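Speaker notes – Door hardware selection for small public buildings
Session 4, after the coffee break. 25 minutes plus questions.

Slide 1. Title
Give name and firm (Kelemen). Say that the talk covers interior doors only. Fire doors and exterior doors have their own session on Saturday and questions on those should wait.

Slide 2. Scope of the Vulari library job
One building, two floors, converted from a feed store. The door schedule ran to 86 lines at tender and was cut after the second review. Most of the talk uses this job because the records are complete. Mention that Katalin Szabó kept the defect log and that the log is the source for the tables on slides 5 and 6.

Slide 3. What the schedule has to say
Read the headings, do not read the whole table.
Door number, leaf size, leaf thickness, handing, latch type, backset, handle type, rosette or backplate, finish, closer, stop. Leaf thickness is the one most often left blank. The spindle length depends on it. At Vulari the thickness was missing for the whole upper floor and the spindles arrived short. Two weeks lost.

Slide 4. Handing
Pause here. Ask who in the room uses the "standing outside" rule and who uses the hinge rule. Both are fine if the whole team uses the same one. Write the rule at the top of the schedule. Jesura, the hardware supplier, used one rule and we used the other, and the curved levers on the ground floor were boxed for the wrong side. Many levers can be reversed on site by moving a grub screw. The ones we had ordered could not.

Slide 5. Latches and springs
Main technical part. Take it slowly.
A latch has its own spring. A lever may also have a spring in the rosette. If the lever is heavy and only the latch spring is holding it up, the lever will droop after a period of use. Droop is measured at the tip with the latch fully out. We logged anything over 3 mm.
Table, left column: sprung rosette. Right column: unsprung. Point to the second row. All of the droop entries but one are in the right column.
Do not claim more than this. It is one building and the doors did not all get the same traffic.

Slide 6. Cycle counts
Counter fitted to the reading room door for one week in March. Total was 2,580 operations. The staff office door over the same week was 712. The store room door was not counted.
The point for the audience is that grade should follow the door and not the building. The reading room door needed a heavier latch than the rest and was given the same one as the store.

Slide 7. Fixings
Through-bolts for anything the public uses. Wood screws alone are acceptable on store rooms and cleaners' cupboards. Pilot holes on solid leaves, every time. On hollow leaves check that there is a lock block, and check which side it is on before drilling. Mention the Skurkeo doors, where the block was on one side only and was marked with a sticker that had been painted over.

Slide 8. Fixing height
Center of spindle at one height through the whole building. Give the figure from the local code, not from memory. Existing doors that are being kept will set the height in practice – survey them first. If the old doors vary, take the majority and patch the others.

Slide 9. Lever shape
Short slide, one minute.
Straight levers with an open end catch sleeves and bag straps. A return toward the door reduces this. Curved levers sit between the two, depending on how far the tip comes back. Round knobs are out for public rooms, as grip and twist is hard for many users. Ask the supplier for a loose sample and have several people try it with an elbow.

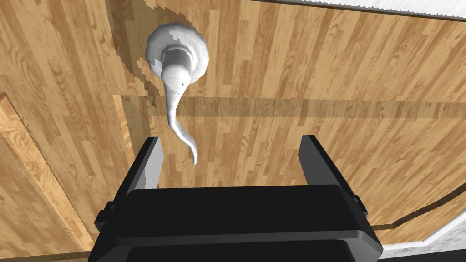 Slide 9, render. White curved lever on round rosette, wood door.

Slide 10. Finish
Painted and powder-coated finishes show wear first on the underside of the lever, where rings touch. Plated finishes wear at the tip. Satin stainless is the easy choice for heavy use and costs more at the start. Ask for the cleaning product used in the building before choosing. One product at Vulari dulled a coating within the first season.

Slide 11. Cost
Our allowance was 300 per door set, supply only. The reading room set came to 670 after the latch was changed. Return visits were not priced and should have been.

Slide 12. Checklist
Leave on screen during questions. Copies of the schedule template are on the table by the door.

Likely questions
Magnetic latches – quieter, good for study rooms, check the keep after painting.
Reusing old mortises – possible if the backset matches, otherwise splice in new timber.
Who signs off the handing – the person who wrote the schedule, with the supplier's order form in hand.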